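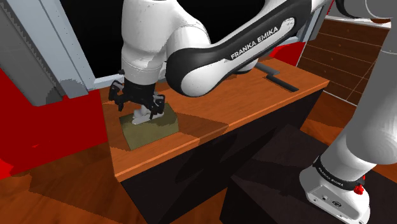
Robot learns kitchen manners by being interrupted

A robot arm at the Fletton lab has spent most of the fall in a kitchen with bright red walls, pressing down on a green block and getting told off for it. The kitchen is a simulation, so the counter will recover.

The telling off is the research. Bradley Wragg and Brenda Haworth, who share an office and a software project called Flaline, wanted to see whether a robot could learn a chore from corrections alone, with no full demonstration of how the chore should go. The usual approach has a person steer the arm through the whole job many times over, a task Wragg compares to teaching a teenager to parallel park by doing it for them 800 times.

Flaline lets the arm have a go on its own. A person watches on a screen and taps a key when things start to look bad. The software then rewinds the simulation 2 seconds, takes a short nudge from the person's joystick, and lets the arm carry on from there. Only the nudges are kept for training. The long stretches in which nothing went wrong are thrown out, along with a fair amount of what Haworth describes as "confident wandering."

The pair tested the method on 16 counter-top chores, mostly picking up, pushing or turning over simple objects. With an afternoon of corrections per chore, the arm learned 9 of them well enough to pass the lab's own bar, which is four clean runs out of five. The same amount of time spent on full demonstrations got it through fewer, though Haworth won't give that number until they have rerun the comparison with people who didn't help write the software.

The flat block caused the most grief. Early versions of the robot would come straight down on top of it and push, apparently in the belief that it would give in. Corrections made the arm approach from the side, but the habit came back whenever the block was moved to a part of the counter the arm hadn't practiced on.

"It had learned that we disapproved," Wragg said. "It hadn't learned what of."

The fix was to have the software save a little of what came before each tap, so the arm could connect the scolding with the offense. Dog owners will find this familiar.

There are limits. A real kitchen has no rewind key, and the team's plan to replace it with a slow, careful backing-up motion has so far been tried only on paper. Some testers also tapped at everything, and the arm they trained became so cautious that it hovered over the counter until its time ran out.

A write-up is due in October. The Flaline code will follow once someone has cleaned it up, a chore that was not among the 16.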